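Jendari Craft Room
@jendaricraftroom

1/ Okay friends, I promised you a thread on how I finally picked a color for the big work table, and I'm warning you now that it's going to be a long one, so go get your coffee. I've got mine (second cup, no judgment please).

2/ Some background for anyone new! The table came out of a sewing shop in Flores that was closing down. It's 33 inches wide, heavy as a piano, and it spent its first winter with me under an old bedsheet while I dithered over paint chips and fabric swatches.

3/ I wanted cream. Everybody wants cream. Then Valtteri Vuorinen came by to borrow my good shears, looked at the cream swatch, and asked me how I planned to find a dropped white button on it. I did not have an answer for him.

4/ So I went through the whole Stondora swatch book, all 24 of them, and taped my favorites up by the window for a week. Mustard looked lovely in the morning and awful by supper. The gray made me want to take a nap. I kept walking back over to the teal. 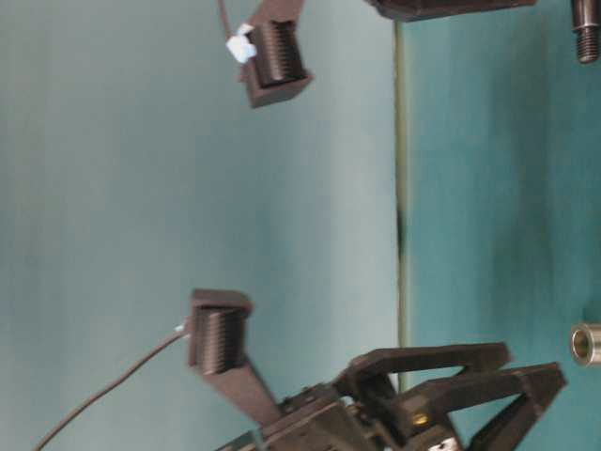 Posted by Jendari Craft Room · September 2024 · 855 likes

5/ Teal behind black parts, and I just love it. Look how it shows right through the open middles of those linkages, and how that one little brassy glint still stands out! Dark things are usually where a colored background lets you down, and I'm so pleased with this one.

6/ The ridges on the two pads can still be made out too, if a little smeared, and so can the small white bits by the cables. White and black both reading clearly against one color is pretty much all I was after, with buttons and snaps and bobbins to think of.

7/ A few of you asked about lint. Yes, teal shows lint, especially the pale fluffy kind that comes off flannel. I keep a damp sponge in a saucer and give everything a wipe before I cut. Bernd Bauerfeind swears by a window squeegee and I've been meaning to try his.

8/ If you're choosing for yourself, tape the swatch up and leave it there for a few days, and look at it under your evening lamp as well. I nearly ordered mustard after one sunny breakfast and I still shudder a little.

9/ Next up is the thread drawer, which has been a disgrace since January. Rurkari still sells the shallow wooden trays I like, so I'm measuring tonight. Send me your drawer pictures in the meantime, I want to see every one of them!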